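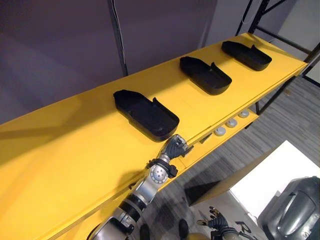

20 July 2020
By the Asarov office

Asarov helps small plants plan and pay for automation. We started in Olivport, and most of our clients are still within 80 miles of it. We don't sell robots – we write the equipment list, get the quotes and build the budget with you. A first plan takes 30 days and covers 2 years of costs, including spare parts, floor space and training. Ursu, our trial shop, is where clients try a job before they order. Bookings for December are open.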